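Print this page | E-mail this page

July
By Malou Laxdal

Repeat Marks: Notes for Session 7

Bring last week's sheets if you still have them. If the dog has them, bring whatever the dog left.

Last time we did lines, and most of you discovered that a straight line is harder than it was in third grade. This week we drop lines and work with one small block, one color of ink and one sheet of white paper, and see how long it takes to get bored. The boredom is part of the assignment. Most people hit it at the ninth or tenth impression and start drawing faces. Please don't draw faces.

What a stamp does

A stamp makes the same promise every time and keeps it maybe half the time. The block doesn't change. The ink load changes, the pressure changes, the angle changes, and your attention changes more than any of them. In an office this is a defect, and somebody gets a memo. In this room it's the material we work with.

Three words I'll be using, so that we're all using them the same way:

Impression - one touch of the block to the paper, good or bad.
Streak - an impression that moved sideways while it was being made. Either you dragged it or the paper slid.
Ghost - the second or third impression off a single inking. Paler, usually patchy, often the best one on the page.

You'll hear people say "smudge" for all of these. Chiyo Noguchi, who taught this session before me and whose handout I have been stealing from, took a quarter off the jar for every "smudge." I'm less strict but I do notice.

Density

Look at where the marks pile up before you look at any single mark. A sheet with dozens of short pinkish-red impressions on it reads as one shape first, and the eye goes to the crowded part. When the crowd sits toward the center and right and thins out toward the left and the lower edges, the page has a direction, whether or not anybody planned one. Turning the sheet a little on the table shifts that direction again. Try it with your own before you decide a page has failed.

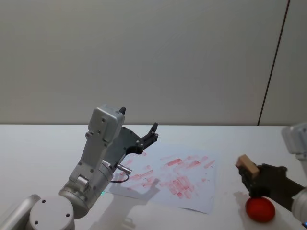

Reading your own page

Put the sheet down, walk to the sink, wash your hands, come back. You now have a slightly better opinion to work with. Then answer these in your notebook, in full sentences, with a pen:

1. Where did you start? Could a stranger find it?
2. Where is the heaviest impression, and did you mean it?
3. Is there any paper you protected? Most people guard one corner without knowing it, and it's usually the corner nearest their own sleeve.
4. If you had to cut the sheet down to a postcard, which part would you keep?

Question 4 is the one I read most closely. Wing-yan Chiang, in the spring group, answered it by cutting the sheet down to a postcard and handing me that. Full marks, but it only works once, so the rest of you are stuck with the sentences.

The exercise

Use the short rectangular block from your Dollik kit. If yours is missing, there's a shoebox of spares at the back, and an eraser cut square is fine too. It'll be a little softer at the corners.

a. Ink the block once. Make impressions until it gives up.
b. Ink it again and go back in, overlapping at least a third of what's there.
c. On the third inking, change your grip. Hold it from the top if you've been holding it from the side.
d. Stop at twenty minutes even if it looks unfinished. Especially if it looks nearly finished, since the next five minutes are when people ruin it.

Don't blot. Leave the sheet flat until it's dry, and that includes not picking it up to show your neighbor, who has one just like it.

Red was Ada Rizzi's choice. I had ordered black, which hides a lot. Red shows you every hesitation, and it also turns pink as the ink runs thin, so you get two or three values out of one pad without mixing anything. It will also get on your cuffs. The bottle says washable and I have a drawer of shirts with another view.

Setting up the table

Clear a surface bigger than the paper on every side. White is good: you'll see stray ink as soon as it lands, and you'll wipe it up out of shame. A plain wall behind helps more than you'd expect. At the Jidville annex I taught this in front of a bulletin board full of takeout menus and got a whole row of prints that looked like takeout menus.

Put the pad on your stamping-hand side so you never carry a loaded block across the sheet. Left-handers, swap everything and ignore the diagram taped to the cupboard, which was drawn by a right-hander (me).

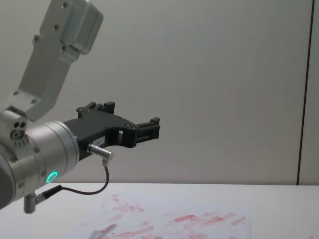

For next time

Finish two more sheets at home, same block, same ink. On the first, try for an even field with no crowd anywhere. It's miserable work and I'd like you to have done it once. On the second, put every impression inside an area the size of your palm and leave the rest alone.

Read the Brynjólfsdóttir chapter on borders, pages 182 to 190. Skip the footnotes unless you like arguments. There's one copy in the office, and Shiyu Lü has a second one he'll lend if you bring it back without ink on it, as the last borrower didn't.

Anyone who wants to hang a sheet in the Gumedville show should leave it in the flat drawer by Sunday. Name on the back, in pencil, small. Unframed is fine. Bring an apron this time.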